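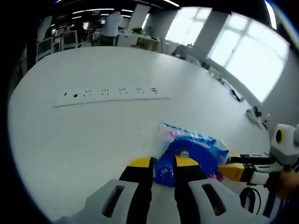

I've sat through a lot of equipment planning meetings, and the fight is always over the big number at the top of the quote. We'll spend an hour and a half haggling over the arm and then wave through everything underneath it in the time it takes someone to refill the kettle. I've done it myself. I did it at Fustthorpe, and I'm still a bit sore about it.

So my opinion, for what it's worth to anyone putting a budget in before the end of March, is that you should write the list from the bottom up. Start with the fingertips. Then the cables, then the power, then the tables and the hours people will spend at them, and only then let yourself look at the shiny catalogue.

Fingertips sound like a silly place to begin, I know! But they're the part that touches the work, all day, every day. Our first year's plan had a line for "consumables" with 280 dollars against it, and I'm fairly sure whoever typed that was thinking of tape and marker pens (it was me). Soft plastic packets are the worst of it for us. They slide, they crumple, they're never the same shape twice, and you find yourself trying one pad after another until something gets a decent hold. Each of those tries costs money, and it all came out of a line meant for marker pens.

Hand-held grippers deserve a proper line as well. People treat them as a cheap add-on to the robot budget, a sort of accessory, when in our shop they've done more useful work than anything bolted to the floor. You pick one up in each hand, you do the job the way you'd want a machine to do it, and you do it again. And again. What you're really buying is somebody's afternoon, over and over, and that needs to be costed like any other labour. I'd buy them in pairs, with a spare pair in the cupboard, and I'd do it before signing for an arm of any colour or size.

Sunil Miah, who looks after our purchasing, disagrees with me on the spares. His view is that a spare sitting in a cupboard is money asleep, and that we can order one when we need it. Fair enough, on paper. But we paid 212 dollars in freight to get one replacement mount out in a hurry from Lurnuvura, and while we waited there were two people on wages rearranging a bench. He's since moved to "one spare, not two", and I'm counting that as progress.

Then there's power – the dull one. Go and stand where the thing is going to live and look for the outlets. Really look. At Fustthorpe we had a nice bright corner picked out, good daylight, plenty of elbow room, and the closest wall outlet was behind a cabinet on the far side of a walkway. The electrician's bill was 2095 dollars, none of it planned for, and it came straight out of training. A power board on the bench will get you through a trial, but I wouldn't build a three-year plan on one.

I'd also argue against the separate lab. Every proposal seems to want a room with a door, and a room with a door costs a fortune before you've plugged anything in. Put the bench out in the office with everybody else. People wander past, they ask what you're up to, they pick up a gripper and have a go, and you learn which bits are awkward long before you've committed to 378 hours of somebody doing it the hard way (our actual figure from last year, by the way, and I had to go through the timesheets twice to believe it). The downside is noise, and the odd colleague who'd like their end of the office back.

The supplier from Irkance who quoted us most recently put the arm on page one and everything else in an appendix. I asked for it the other way round. There was a bit of a pause on the phone, then they sent it through that same afternoon, and the Jayasinghe people did likewise when I asked them. Once the small stuff was at the front we cut the arm back to the next size down and spent the difference on pads, cables and a second table.

Sunil's still got a question mark next to the second table. I'm taking the drawings in to him again next week.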